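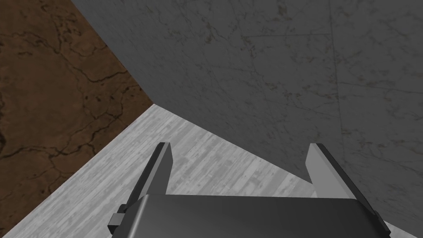 Máté Vincze says dish soap is the only thing that shifts liquid foundation out of a brush and the fancy solid cleansers are a waste of money. Half agree. Dish soap's great for synthetics, I use it on mine. On goat or squirrel hair it strips everything and you end up with a broom. Baby shampoo for natural hair, dish soap for the rest. Also Máté, lukewarm water mate, hot water gets into the glue.

Anyway a few of you asked for the whole brush and tool cleaning routine so I'm typing it up before school pickup. No particular order.

Makeup brushes

Wet the bristles only, pointing down. Never stand a wet brush up in a cup, the water runs back into the metal bit and the head falls off a month later. Ask me about my Plumel powder brush. Glued it back twice. Still wobbles.

Swirl in your palm with a pea of soap. Rinse. Do it again til the water's clear. Foundation brushes usually need two goes, eye brushes one. Squeeze out with an old face washer, reshape with your fingers, lay flat on the edge of the bench with the heads hanging over so air gets underneath. Overnight for the little ones. The big fluffy kabuki needs a full day and then a bit more.

No hair dryer. I know it's tempting.

Stained white bristles are stained white bristles. They're clean, leave them alone.

Sponges

Microwave trick works but the sponge HAS to be soaked and sitting in a mug of soapy water. Dry sponge in a microwave is a fire. One minute on high, then leave the mug where it is until it's properly cool, I mean it, the middle stays scalding. If you don't love the idea just use a bar of plain soap, rub the sponge straight on the bar, squeeze, repeat.

Tear in it? Chuck it. Black dots? Chuck it and don't squeeze it first.

Don't put a damp one back in the plastic tub it came in. An egg cup on the windowsill does fine. 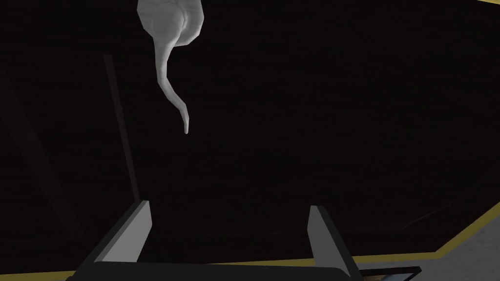 Hairbrushes and combs

Pull the hair out first. Sounds obvious, but slide a tail comb in along the rows and lift, much quicker than picking at it. The fluffy grey lint at the base is product and dead skin (sorry) and an old toothbrush gets it.

Plastic brush: sink of warm water, squirt of shampoo, teaspoon of bicarb, ten minute swim. Cushion brush with the rubber pad: don't dunk it. Water goes in the little air hole and sits there going off. Dip the bristles, scrub, shake, dry face down on a towel. Wooden handles same deal, no soaking, and a wipe of almond oil when the wood looks chalky.

My wide tooth comb is from Rácz, had it 11 years, only ever gets a wipe with shampoo on a flannel. Check yours for seams between the teeth though — run a bit of old stocking through it and if it snags, so will your hair.

Tweezers

Wipe with metho or rubbing alcohol after every use. Takes two seconds and I forget half the time.

If they've stopped gripping, fold a bit of fine wet and dry paper so it's grit both sides, close the tweezers on it, and pull through gently. Start at 1000. Ten or so pulls. Hold them up to a window and look for light between the tips, if there's a gap on one side they're bent and sanding wont fix that. Bend back very gently or buy new ones.

Put the cap back on. Lost the cap? Cut the end off a drinking straw.

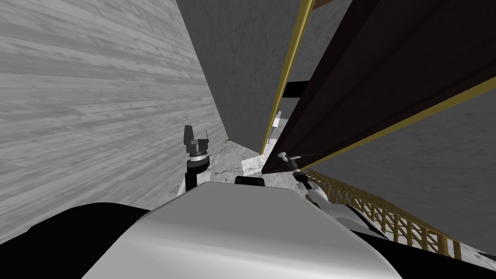

Nail stuff

Glass files rinse under the tap, done. Emery boards can't be cleaned so don't share them, and bin them when they go smooth in the middle. Metal clippers get a scrub with hot soapy water and then DRY THEM, inside the lever too, or you get rust in the hinge. One drop of sewing machine oil if they squeak.

The shiny side of a buffer block is about done when it stops making nails shiny, no mystery there. If you use the sheets you cut yourself, 4000 grit is the one for the final polish. Keep it in its own envelope. One speck of coarse grit on it and you've scratched the lot.

Polish bottles: wipe the neck with a cotton bud dipped in remover before you close it. Thick polish wants thinner, two drops, roll it between your hands. Not remover, it breaks the polish down and it goes stringy. Store upright, in a cupboard, not on the windowsill where it all fades and seperates.

Razors and lash curlers

Rinse the razor from the back so the gunk pushes out the front. Shake, don't wipe, wiping dulls it and gets your thumb. Store it out of the shower.

Lash curler pads need swapping when you see a groove. The Zukcombe ones come with a spare in the box, most people throw it out with the cardboard. Wipe the pad after mascara, not before next time, it's set like concrete by then.

The bag itself

Turn it inside out over the bin. Washable ones go in a pillowcase, cold wash, no softener. For vinyl, a damp cloth and a smear of dish soap, then leave it open overnight. Powder explosion? Sticky tape first, water last, or you'll make paint.
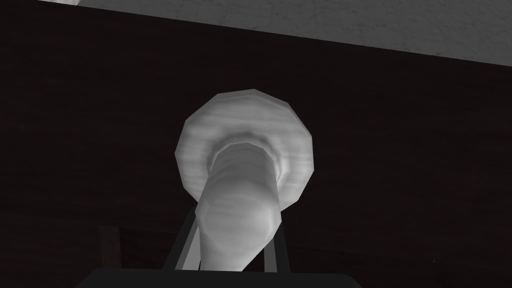 How often do brushes really need washing?

Weekly for anything that touches foundation or concealer, and every two weeks or so for powder. Eye brushes I do when I change colours, plus straight away after any kind of eye infection. Bin the mascara then as well.

Couple of leftover bits. Cracked pressed powder: crush it all the way, few drops of rubbing alcohol, press flat with a coin wrapped in tissue, leave the lid off overnight. Lipstick snapped at the base goes back together if you warm both ends a touch and stick it in the fridge for an hour. Lids with pump springs inside can't go in normal recycling, the chemist at Okbridge has a box for them near the scripts counter.

Will do hot tools and the burnt on hairspray thing next, probably October the way things are going. Bicarb paste in the meantime, tool cold and unplugged.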